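Fisbridge adopts site code for two-arm benchtop cells

The Fisbridge robotics centre has adopted a site code of practice for benchtop cells in which two arms share one work surface. The code takes effect in October and covers handling trials with small household items such as cups and trays.

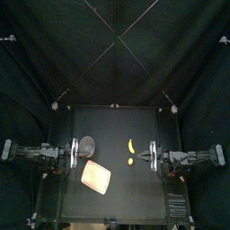

Operators must define a shared zone between the arms and record it in the cell file. Inside that zone, combined tool speed is limited to 60 millimetres per second until a new program has completed 260 cycles without a protective stop. Any change of fingers or end fittings resets the count.

The draft was prepared by El-Sayed, a consultancy based in Costdale, after a review of 622 logged stops. Most were minor contacts between opposing grippers — few caused damage, but many had been cleared without a written entry.

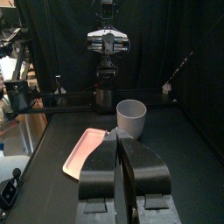
Every stop will now need an entry before restart, including the joint positions of both arms and the item being handled. Cable runs are to be checked at the start of each shift through the full travel of each joint. Existing cells have two months to comply.

The centre's Collow site will apply the same code once its risk assessments are updated.

Related items
Collow test hall reopens after rewiring
Gripper force limits: revised guidance
Costdale short course in cell risk assessment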